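Feb 11, 2021

My wrist hurts and it's from putting away spoons.

So I've been helping out at the Brurnley lab on my days off (if you read the January post you know how I got talked into it) and this week I finally moved up from labeling clips to doing the demonstrations. I was way too excited about it! The job is to hold a gripper in your hand, a real one with two black fingers and a camera on it, and do a chore with it the way you'd want a robot to do it. Then the recordings get used to train the arm. You squeeze, the fingers close, you carry the thing over, you let go. Do it again. And again.

The chore right now is sorting silverware into trays. We call it Purka, which was the name of the folder it lived in and now it's what everybody calls the whole project. My target for the week was 80 good demos. I thought I'd be finished by lunch on the first day. I was not finished by lunch on the first day.

The thing I had to unlearn is how fast I normally move. At home I grab a fistful of forks and dump them in the drawer without looking. With the gripper you have to come down straight, wait a beat, close, lift, and go over the edge of the tray with some room to spare. If you rush it the recording gets blurry, and if you dawdle too much the arm learns to dawdle. I got a note back on my first batch that said "please stop hovering" and I laughed out loud, because I do the same thing in front of the fridge.

Forks are easy, by the way. Table knives are awful. They lie so flat that you have to tip the gripper and sort of pinch from the side, and I dropped the same knife four times in a row before I got an angle I liked. Spoons are in between, they want to roll over when you pick them up by the bowl end - go for the handle.

I'd done remote control before this, with the Munari setup, where you sit at a desk with two levers and the arm across the room copies you. I know some people love it. I never got the feel for it. There's a tiny lag and I always ended up overcorrecting, like trying to back up a trailer. Holding the tool myself is so much more natural, and when you bump the side of a tray you feel it right in your hand, so you learn to quit bumping it! The downside is that you can reach in ways the arm can't, and then your lovely demo is useless. I lost a bunch that way by twisting my elbow up around my ear.

Anyway, we ran the arm on the first half of my demos at the end of the day yesterday and it got a fork into a tray on its second try. A fork! It came down, waited a beat, closed and lifted exactly the way I do, with that same little pause I was told to stop doing. I felt kind of proud and kind of caught.

Next week we switch to the Nedelcu table, which is lower, so my back gets a turn at hurting too. I still owe them a pile of knife demos before then. If anybody has a good wrist stretch, put it in the comments, please.

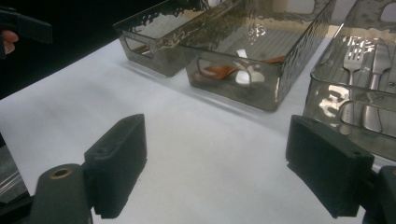
Purka trays beyond the white tabletop, with the fork and the dreaded table knife over on the right.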